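Do You Need a Special Cleaner for a Matte Tabletop?

Posted 26/01/2023

Every few months somebody tries to sell me a new way to look after a dull-finish table. The latest was a starter kit from Kerutent with two sprays, a paste and a cloth in its own zip pouch. I used it up, all of it, and my table looked the way it looks after dish soap and water. So what follows is mostly a list of things to stop buying.

Start with the daily wipe. A drop of plain dish soap in a bowl of warm water, a cotton cloth wrung out hard, then a dry cloth straight after. The dry cloth matters more than whatever is in the bowl. Most of the streaks people complain about are old product plus water left to dry by itself.

Skip anything that promises shine. A matte surface is matte because it's very slightly rough, and polish fills in the rough bits unevenly. You get a glossy patch where you rubbed hardest and a dull one where you got bored. The Bustine spray is sold as "matte safe." Mine left a slick ring under the fruit bowl that took three washes to shift.

Brown and gray tops are supposed to hide everything. I don't buy it. They hide crumbs. Grease shows up fine once the light comes in low, so check from the side before you decide you're finished.

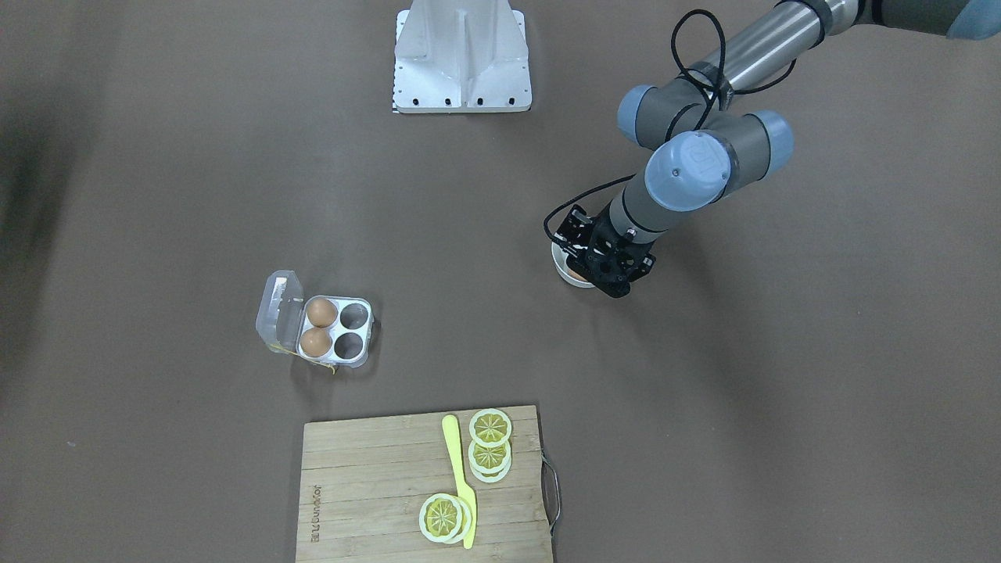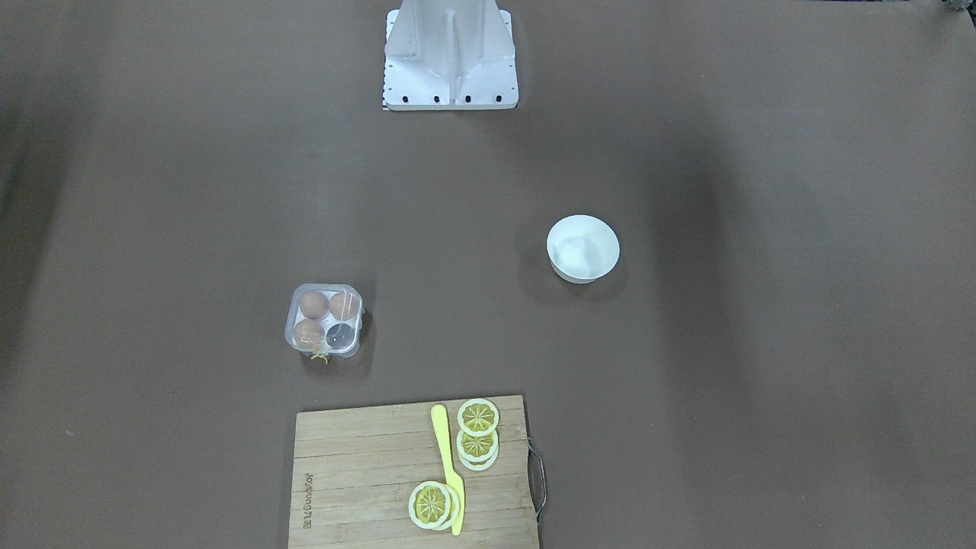
Vinegar is the other thing people swear by. It's fine on some finishes and bad on stone, and on anything oiled it will slowly strip what you put on. If you don't know what your top is made of, leave the vinegar for the kettle.

Baking soda paste, same story. It does lift a tea stain. It's also an abrasive, and on a flat finish the scrubbed spot can stay lighter than the rest for good. Try it on the underside first. I didn't, and I now keep a trivet over the result.

Melamine sponges are sandpaper with good publicity. Keep them for the sneaker soles.

For dried-on food, lay a damp cloth over it, go and do something else for ten minutes, then push it off with an old plastic card held nearly flat. I have a Kirkness scraper in the drawer that does the same job and cost money. Sticker glue comes off mine with a dab of cooking oil and then the soap and water again, but don't leave the oil sitting.

White heat marks: I've read the mayonnaise trick, the toothpaste trick and the hair dryer trick. The hair dryer on low did something once, on one table, in June. I wouldn't put it stronger than that.

As for protective coatings, the reviews for one of them ran to 1,377 last time I looked, and the ones I read had mostly been written the week the tin arrived. A coating is supposed to last years. Ask me again when somebody has had it on that long with kids in the house.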